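Trosham hanging brush rack – four stars

I bought the Trosham rack in March after leaving my brushes in a jar for years and ruining the tips on two of them. It comes flat in a box with the posts, two crossbars, a bag of pegs and a sheet of instructions that I didn't need. Putting it together took one evening, mostly waiting for the glue.

The finish is dark and even. One peg was loose and I wrapped it with a bit of thread. The seller, Dutidano, offered a replacement but I didn't bother.

It says it holds brushes up to 300 mm long. My longest fits, but only on the middle pegs. Brushes without a loop won't hang, so check yours first.

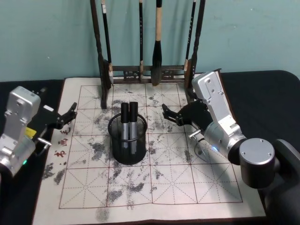
Stability was my main worry, as I work on a cloth and things slide. So far it stays put, even with weight on it. I keep four brushes on mine, and the thick one with the big black head is by far the heaviest. Hung right of center, it doesn't tip anything. The carved crossbar near the base is nicer than I expected at this price – a pain to dust, though. Markers still need a cup of their own; I use a black mesh one.

I'd buy it again. One star off for the peg.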